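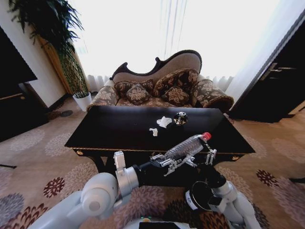
The Kotow Code of Practice sets out how mobile and fixed two-arm machines are to be worked in rooms furnished for ordinary living. It is published by the Gebreyes Centre for Domestic Automation and applies to every site that holds a Kotow certificate. Clause 9, on passing an object between grippers, is the one most often raised with our advice desk. It requires that one gripper has closed on the object before the second comes within touching distance, as with the clear plastic bottle over the front of the black table, where the right gripper has hold near the red cap and the left is still open beneath the middle. The second gripper should approach from below or from the side, and never across the fingers of the first.

This page belongs to the Work at Hand gallery, which accompanies the current edition of the Code. The notes are intended for site supervisors, operators and those preparing for a first inspection. They do not replace the clauses to which they refer, and where a note and a clause appear to differ, the clause is to be followed.

Bottle transfer, sitting room
Clauses 4, 6, 9 and 12 apply.

Clause 4: The room
Furniture is to stay in its normal place during handling work. Sites sometimes ask whether sofas, plants and side cabinets should be moved to the walls or taken out. The Code does not ask for this, and a room that has been cleared should be recorded as cleared. Doors opening into the working area must be closed and a notice placed on the outer side. Supervisors should confirm that the door handle can be reached without passing under or between the arms.

Patterned floor coverings are permitted. The edges of rugs are to be fixed down wherever a moving base will cross them. Fitted carpet needs no further treatment, though it should be checked for loose seams at the start of each shift.

Clause 6: Light
Daylight through thin curtains is acceptable if the operator can still make out the finger tips of both grippers. Polished tables and mirrored objects return a good deal of light, and the check should be made from the operator's own position – a reading taken at the doorway is of little use. Where the finger tips cannot be made out, work is to stop until the light has been corrected. The record should give the time of day and whether lamps were in use.

Clause 9: Passing and holding
Bottles, jars and other rounded containers should be gripped at a point where the wall is firm. On a ribbed plastic bottle this will usually be at the shoulder or close to the cap. The grip must be proved by a pause of 2 seconds before any transfer begins. An object that slips during the pause is to be set down and the attempt entered as void.

Transfers over a table should take place as low as the task allows. Glass containers are outside the scope of this clause and are dealt with in Annex B.

Clause 12: Small items on the surface
Tissues, scraps of paper and small ornaments may remain on the table if they form part of the recorded layout. Items that can roll require particular care. A sphere or similar object should be placed where a dropped container would not send it towards the operator, and it should be returned to the same position between attempts. Paper items are to be replaced when torn or soiled.

Records and review
Each site is asked to keep its handling record for the full period of the certificate. A record consists of the layout sheet, the attempt log and the supervisor's signature. The present edition draws on 227 site records, of which 80 were examined in full by the review panel. The panel was chaired by Suryani Goh, with Sugeng Tambunan and Ratih Lumenta as technical members. Comments from Tremitz and Flostent on the wording of Clause 9 were received during the open period and have been taken into account.

Clause 6 is due for review in October. Sites with experience of working in strong window light are invited to write to Yusri Osman at the Centre, enclosing copies of the relevant layout sheets. Loose photographs without a layout sheet cannot be considered.

Use of this page
The notes may be copied for training within a certified site, provided that the edition of the Code is stated and the wording is left unaltered. Requests for any other use should be addressed to Zulkifli Wattimena, Publications, Gebreyes Centre for Domestic Automation.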